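Cellard Toy Tidying Set

README

Contents

This set is about putting small toys away on a table. Every picture has a table, a shallow open box, and a few toys that are either in the box, beside it, or somewhere in between. There are 3,948 pictures in all, grouped into 107 tidying sessions. Each session has its own folder, and the pictures inside it are numbered in the order they were taken.

The toys come from a mixed bin that Aarti Saxena put together from secondhand shops and family donations. We looked for things a child might leave out after playing: cars, cubes, plush animals, stacking rings, plastic fruit. Nothing in the bin is longer than a hand. There are 28 toys, and each one has a short name in toys.txt that is used the same way in every folder.
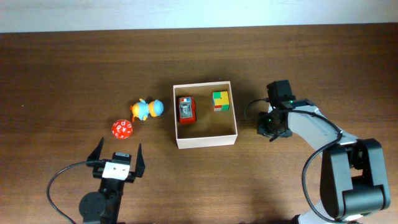
Toy names are kept short and describe what a person would call the thing across a room. We left out maker names and model numbers even where we knew them. If two toys are the same kind, color comes first in the name, so the red car with the light bar is red_car and the other cars follow the same pattern. The cube with two tiles along each edge is cube_small, which keeps it apart from cube_large. Plush toys are named by main color only, because people on the team could not agree on which animal some of them were.

Labels

Each picture has one line in labels.csv. The columns are session, picture number, toys in the box, toys on the table, and notes. A toy counts as in the box when all of it is inside the walls. A toy leaning on a wall or hanging over it goes in the table column, with "leaning" written in the notes. Toys that are under other toys are listed if any part can be seen.

Direction words in the notes are from the side of the table nearest the viewer. "Near" means closer to that side and "far" means away from it.

Kyrylo Mykhailiuk labeled the first 600 pictures and wrote the rules above from what gave him trouble. Aarti labeled the rest. We went back over the first folders in July and changed the lines where "leaning" had not been used yet.

Known problems

Small crumbs and specks on the table are not labeled.

The notes column is empty for many pictures in the middle folders. Empty means no note was written, so do not read it as "nothing unusual."

A few sessions stop before the table is clear. They are marked "short" in sessions.txt.

Changes

Send corrections with the session and picture number. Fixed lines go into the next copy of labels.csv, and the old file stays in the folder named previous.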